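Drovside Parish Sound Archive: catalogue file

Version 2, released 24/07/2019
Maintained by Kirstin Dalgleish and Nektarios Konstantinidis

Contents

The catalogue lists 920 spoken recordings made in and near Drovside, one row per recording. It holds text only. The audio is kept by the Plestano reading room and has to be requested separately.

Fields

ref – shelf reference, unique, never reused
speaker_code – replaces the speaker's name
year – year of recording, blank if unknown
minutes – running time, rounded up to a whole minute
topic – one of 8 terms, listed in topics.txt
carrier – open reel, cassette or minidisc
condition – grade from 1 (good) to 7 (unplayable)
note – free text, may be blank

Format

Comma-separated, UTF-8, with a header row. Fields containing a comma are quoted. Line endings were mixed in version 1 and are now LF throughout.

Changes since version 1

Topic terms "farm" and "farming" merged. Running times for the Drikmont cassettes corrected by Orestis Tsolakis, who replayed both sides of each tape. Version 1 counted side A only. Duplicate rows removed in February.

Known problems

Condition grades were given by two people and do not always agree. Ilze Hunt graded the reels, Kosmas Tsolakis everything else, and his grades tend to run higher for the same amount of hiss. Years taken from box labels are marked "label" in the note field and should be treated with care. Place names follow the spelling on the box – no attempt has been made to standardise them.

Use

Free to copy and adapt with credit to the archive. Do not try to match speaker codes to names.

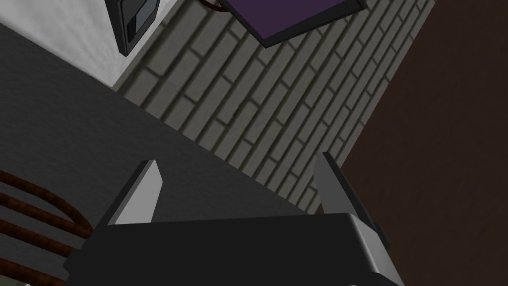 Corrections should quote the ref and the field concerned. They are applied at the next release, and the old value is kept in changes.txt.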